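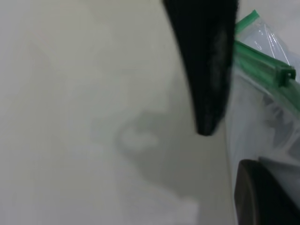 I have been grinning since Wednesday night and my neighbors are probably sick of the sight of me in a Valstead scarf. For anyone who doesn't follow the lower leagues (so, most of my family), Valstead beat Tadow 2-1 at home in the cup quarterfinal, and we are going to a semifinal for the first time since I started holding a season ticket. That was 11 years ago. Eleven years of cold feet and early exits!

The official attendance was 3,969, and I swear every one of them was in line for the east turnstiles in front of me. I got to my seat with the teams already out. Same row as always, level with the edge of the penalty area, next to the pillar that blocks the near corner flag. I love that pillar. I've leaned on it through some terrible soccer.

Tadow came to sit deep and hit us on the break, and for half an hour it worked beautifully for them. Their winger was quick, our left back was on a yellow card after nine minutes, and you could feel what was coming. They scored from a long throw, of all things. The ball skidded through a crowd of legs and went in off the far post, and the away end went wild.

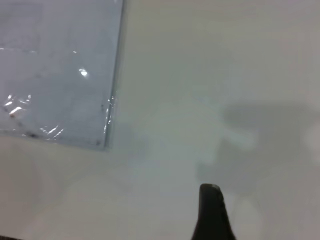 What I liked so much was how calm we stayed. Last season this team would have started launching it at the big striker and hoping. Instead we kept passing it, side to side, then in, then back out, and by halftime Tadow were dropping so deep that their own goalkeeper was yelling at them to get out. I spent the break eating fries with way too much vinegar and telling a complete stranger that we'd win. (He did not agree. He was polite about it.)

The equalizer came ten minutes into the second half and it was a beauty. A short corner, a little reverse pass, and our captain hit it first time with his weaker foot from just inside the box. He never scores those! He had 167 appearances for the club going into the night and I think I could describe every one of his goals to you, because there haven't been many.

After that it was all us. We hit the bar, we had one cleared off the line, and we had a penalty shout that looked very good from my seat and, I'll admit, a good deal less good on the highlights.

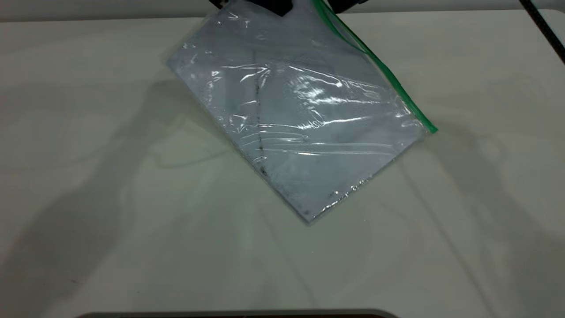 Then, in the 88th minute, the substitute right back went on one of those runs where you start by shouting "pass it" and end up standing on your chair. He beat one man, got a lucky bounce off the second, and squeezed it in at the near post. I hugged the polite stranger. I lost a glove and I don't care.

There were 3 minutes of added time and I watched most of them through my fingers. Tadow got one free kick in a decent spot and put it in the wall, and the whistle went while the ball was still spinning out toward the dugout.
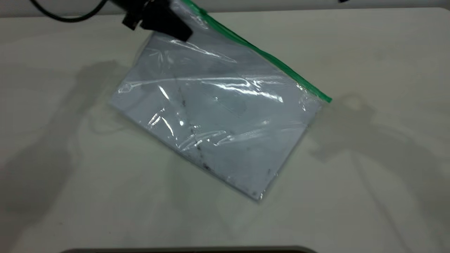
So now it's Sulleo or Thibodeau in the semi, depending on their replay. I'd take Sulleo. We drew there in the league and should have had more out of it, and the away end has a roof. Thibodeau are the better side on current form, and that plastic field of theirs gives us trouble every single time, but with our midfield playing like this I wouldn't be scared of the trip.

League game on Saturday first, with a tired team and the left back suspended. I'd rest the captain and start the kid who came on for the last five minutes, then bring the subs on early if we get ahead. I'll be by the pillar as usual, with new gloves.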